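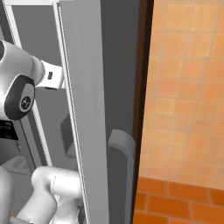
Rendering of a white and silver robot arm at a light gray door panel.

Unent Flideck review: a small phone with a good battery and a weak camera

The Flideck is Unent's second phone, and it costs $260 unlocked. I bought mine from D'Amico in August and have used it as my only phone for 26 days, with my regular SIM card and my regular apps. It replaced an older and larger phone from the same company.

The size is the main reason to look at it. I can reach the top corner of the screen with my thumb without shifting my grip, and it fits in the front pocket of a pair of jeans when I sit down. The back is matte plastic. It picks up fewer fingerprints than the glass on my last phone, but it is slippery on a smooth table, and the phone has slid onto the floor twice. There is no damage so far apart from a nick near the charging port.

The buttons are all on the right side. Volume is above power, and the two are spaced too close together. I still take screenshots by accident when I pull it out of my pocket. The fingerprint reader is built into the power button and works well unless my hands are wet. There is a headphone jack on the bottom, and it sounds fine.

The screen is bright enough to read outdoors at noon if you turn off automatic brightness and push the slider all the way up. Left on automatic, it stays too dim in the sun. Colors are a little cool out of the box. You can warm them up under Display, then Tone, and the middle setting looked right to me. Scrolling is smooth in the settings menus and the browser, less so in map apps.

Battery

Unent fitted a 4000 mAh battery, which is large for a body this size. On a normal workday I unplug at 6:30 a.m. and the phone is still going when I get to bed. My best day between charges was 17 hours, with a lot of music over Bluetooth and not much video. On a day with two hours of navigation it needed a top-up before dinner.

Charging is slow. The box includes a cable and no charger. With a charger I already had, an empty phone took most of the evening to fill. It does not charge wirelessly. 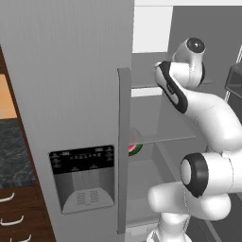
Gray refrigerator with a water and ice dispenser in the door.

Camera

There is one rear camera that you will use and one for close-ups that you will try once. In daylight the main camera takes decent pictures with a lot of contrast. Indoors it slows down. You press the button, wait, and often get a blurred hand or a blurred dog. The night mode helps with things that don't move. Video is steady enough if you stand still, and the sound it records is thin.

The front camera is fine for calls. I would not buy this phone for pictures of kids or pets.

Software

Setup took longer than it should have. My contacts and messages moved over on the first try, but the photo transfer stopped halfway and had to be started again. Unent adds five of its own apps, and three of them can be removed. The other two can be hidden. The weather app sends a notification every morning until you find the switch, which is under Alerts and not under Notifications.

One update has come through since I bought it. It fixed a problem where the ringer volume went back to full after a restart. It did not fix the Bluetooth in my car, which drops the call audio for a second or two whenever I start the engine. My headphones have had no trouble.

Calls are clear at both ends. Reception in my basement is the same as on my old phone, meaning one bar near the window and none by the washer.

Cases

Few companies make a case for the Flideck yet. I use the thin one from Flamon. It solves the slipping and covers the nick. The cutout for the headphone jack is tight, and one of my two pairs of earbuds won't go all the way in.

Who should buy it

If you want a small phone and mostly use it for messages, calls, music and reading, the Flideck is a fair buy at this price. If you take many pictures indoors, spend more. I am keeping mine. D'Amico had it in black and in a pale green when I ordered. I got the green.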